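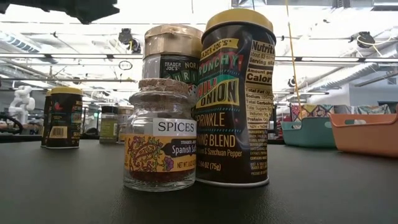 By the time the road tipped upward out of Vitivdale, Adaeze Uzor had already eaten both of her rice cakes and was thinking, with real affection, about a third. It was sixteen miles to the top of the Khalaf, and the race had gone quiet in the way it does when everyone is saving something and pretending not to be.

She rode near the back of the front group, where she had ridden for most of her nine years as a professional. She liked it there. You could see who was rocking their shoulders and who kept reaching for a bottle that had to be empty by now, and you could hear the gossip too, because people will tell you all sorts of things on a bicycle that they would never say across a dinner table. Ngaio Brunton, for instance, had spent the whole valley talking about the house she was buying, and whether a person really needed two bathrooms.

"You'd want two," Adaeze said, when the bend let her pull alongside again.

"My sister says one and a half."

"What's a half?"

"No tub, I think." Ngaio stood up on the pedals to stretch her back. "Siham's going to go soon, you know. Look at her."

Adaeze looked. Siham Majali was third wheel, very still, with her jersey zipped all the way up to her chin. They had been teammates for a single season at Restico, back when Siham was nineteen and so homesick that she used to sit in the mechanics' truck in the evenings just to hear the radio. Adaeze had taught her how to take a wet corner and how to fill out a tax form. She remembered the zipper. On an ordinary day Siham rode with it flapping open, and when she meant business she closed it.

"Majdi," Adaeze said into her radio, "Majali's going to attack."

There was a good deal of crackling, and then the voice of Majdi Chidiac, who ran the Zerel team from the front seat of a car that smelled of embrocation and oranges. "When?"

"Soon. Before the chapel."

"Can Priya go with her?"

Adaeze turned her head. Priya Whitfield was twenty-two and riding her first big mountain race, and she had the faraway look of somebody doing long division. She was supposed to be the team's hope for the day. She had thrown up quietly behind the bus that morning, and Adaeze had stood there holding her sunglasses and talking about the weather — it had seemed the kindest thing.

"She can if I take her up there," Adaeze said.

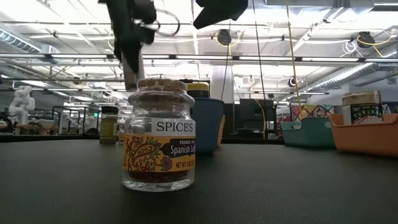

So she took her. It isn't a complicated thing to do, though it hurts a fair amount. She tapped Priya on the hip, moved out into the wind on the left side of the road, and rode steadily past one tired woman after another, not looking back, trusting that the soft tick of a freewheel behind her was the right one. Someone swore at them in a friendly sort of way. The pavement was rough there and the melting tar popped under the tires, and a man in a bathrobe was leaning on his gate with a cup of coffee as if the whole race had been arranged to go by his house.

"Second wheel," she said over her shoulder. "When she goes, don't jump. Just don't let it get any bigger than a bike length, and breathe out. You forget to breathe out."

"I do not," said Priya, and breathed out.

Siham went 600 yards before the chapel. She went beautifully, too, with hardly any fuss, and Adaeze felt the old tug of pride even as her own legs turned to wet sand. She swung over to the side, the way a person steps back to hold a door, and Priya went by with her mouth open and her elbows in. The gap to Siham's wheel was a bike length, then a bit more, and then it closed.

"Oh, well done," said Adaeze, out loud, to no one much.

The others streamed past. Ngaio was among the last of them, and she put a hand on the small of Adaeze's back and gave her a push that was certainly against the rules.

"I can't get Priya on the radio," Majdi said in her ear. "What's happening? Is she there?"

"She's there."

"How does she look?"

Up ahead the road doubled back on itself, and through the pines Adaeze could see the two of them, small and bright, one behind the other. Siham glanced around, saw who it was, and said something. Priya seemed to answer. Then Siham flicked her elbow, asking for a turn, and after a moment's thought Priya came through and took it.

"She looks all right," Adaeze said. She found an easier gear, unzipped her jersey, and asked him whether there were any rice cakes left in the car.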